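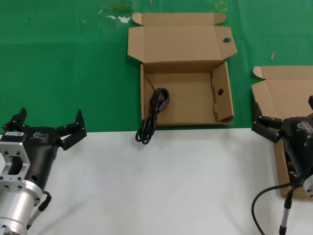
Corrugated board is a packaging material made of paper. It consists of a wavy inner sheet, which is called the medium or the fluting, and one or more flat sheets, which are called liners. The sheets are joined with a glue that is usually made from starch. In everyday speech the material is often called cardboard, although this word is also used for other kinds of thick paper.

History

Pleated paper was first used in England in the 19th century, as a lining for tall hats. Later it was wrapped around bottles and glass lamp parts during transport. The addition of liners made the material strong enough for boxes, and in many trades it took the place of wooden crates.
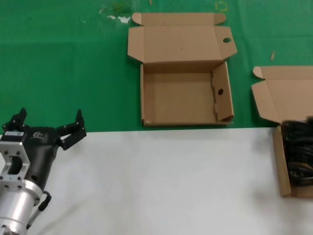

Production

The medium is softened with steam and pressed between two rolls with teeth. Glue is put on the tips of the waves and the first liner is attached. The second liner is added at a later station, and the board is dried, cut and creased. The size of the waves is given by a letter. Flute C is common for shipping boxes, while the finer flutes E and F are used for small retail boxes, because a fine flute gives a smoother surface for printing.

Small makers often work with flat cutting dies. The Thammasiri workshop, founded by Wichai Inthanon, kept a collection of 167 dies for mailing boxes, and a catalog of them was prepared by Sânziana Bratu in February 2019.

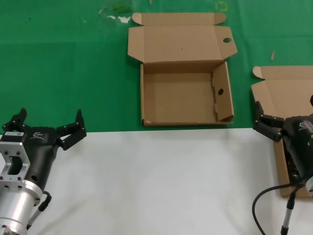 Properties

The strength of a box depends much on the direction of the flutes. In most boxes they stand vertically, so that the walls can carry the load of other boxes. Moisture makes the board weaker, and boxes which stay a long time in a damp store may bend under a weight they carried before without damage.

Recycling

Used board is mixed with water into a pulp, cleaned of tape and staples, and made into new paper. The fibers become shorter each time, so some new fiber is normally added.

See also: Paperboard, Folding carton, Kraft paper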